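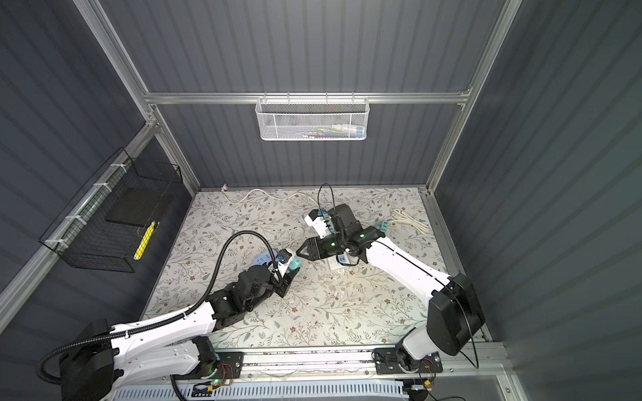

Plugs, Strips and Other Small Comforts

Print this page | E-mail to a friend

Posted 2019-06-05

I have a soft spot for the ordinary bits of a house that go unnoticed until the lights go out, and power strips are right at the top of my list. When we moved into the old place on Peton Lane last November we found 22 extension leads in the hall closet, every one of them beige, and every one of them in a knot the size of a cabbage. It took me four evenings with a pot of tea to get them apart (I rather enjoyed it, if I'm being truthful!), and ever since then I've been partial to anything with a bit of color.

So you can imagine how pleased I am with teal. A teal plug, a light blue strip with white sockets, a white strip with teal inserts — they look so cheerful together, and against that leafy mat with its little brown blossoms I think they're as pretty as a tea set.

The white cable gathered up in a coil over on the right is my idea of good manners. Its neighbor along the back is still wandering about as it pleases, and I'm fond of that one too.

Don't overlook the wall socket plate, with its small red and blue marks. Plates like that always send me back to my aunt's kitchen in Drisolthorpe, where the only outlet lived behind the bread bin and you had to move the whole loaf to plug in the radio.

And a word for the baskets, one white and one black, hung up off the floor. I've put two wire ones in my own closet now and the knots haven't come back yet.

Shares: 53 | Comments: 4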